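The Cutlery Tray Problem

Most tableware is sorted twice: once when it leaves the dishwasher and again when somebody at the table reaches for a fork and finds a teaspoon. The second sort is unpaid, unplanned and slow. Kanchan Kashyap has spent two years trying to remove it from the staff dining rooms at Hokdale, a catering contractor that supplies office buildings and training centers.

Her starting point was a stock check made in March. One kitchen held 1,000 pieces of flatware on paper. The pieces were present, but a large share sat in the wrong compartment, and the knives had migrated into whatever tray was nearest the drying rack. Chopsticks were the worst case. They were stored loose with the serving spoons, tip up in some containers and tip down in others.

"A fork tells you which way it goes," Kashyap says. "A chopstick makes you look for the end."

The difficulty is geometric. A fork or spoon has a wide end and a narrow end, and the hand reads the difference without help. A tapered stick has two ends that differ by a few millimeters. A skewer with a rounded top differs even less. Stored flat in a deep compartment, such pieces cross over one another and have to be separated before they can be counted or wrapped.

Kashyap's procedure begins on a clear surface. Pieces are tipped out in small lots, never more than 30, and laid parallel with the handles facing the sorter. Only then are they moved to trays. The parallel step adds time at the front of the job and removes more of it later, when a single pass of the hand can pick up a matched group.
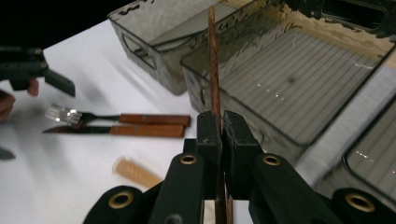
Color does a good deal of the work at the sorting table. A white top gives dark wood and polished metal a hard outline, and pieces that have drifted out of line show up early. A reddish-brown stick held upright against translucent trays can be checked for its rounded tip before it goes in, and the streaks in the wood remain easy to tell from a surface crack under bright light. Kashyap recommends a matte finish where there is a choice. Gloss tops reflect the ceiling fixtures, and a spoon bowl lying in a reflection is easy to miss.

Trays are the next decision. Opaque trays look tidier on a shelf and perform worse in use, as the contents can be read only from above. Translucent ones show the fill level from the side. Hokdale tested two patterns, the Grelis and the Nyberg. The Grelis has straight walls and stacks tightly. The Nyberg has sloped walls and a wider mouth, which costs shelf space but lets a hand reach the bottom layer without lifting the others. The dining rooms now use the Nyberg for short pieces and the Grelis for anything long enough to be gripped above the rim.

Wood needs separate handling throughout. It is washed by hand, wiped, and left on an open rack before sorting. Wooden pieces stored damp in a closed tray will mark, and the marks do not come out. Steel can go straight from the machine to the table once it is dry to the touch.

Labels were tried and mostly dropped. The label holders, sold under the name Jisodis, clipped to the front wall and came off in the wash. Kitchens that kept them use them on the knife tray only.

Training takes 15 minutes. New staff sort one mixed lot, have it checked, and sort it again. The same faults recur: teaspoons nested inside soup spoons, and sticks placed with the tips in opposite directions. Both are corrected at the table, before the tray is filled. Full trays go to the shelf beside the serving hatch, forks nearest the door.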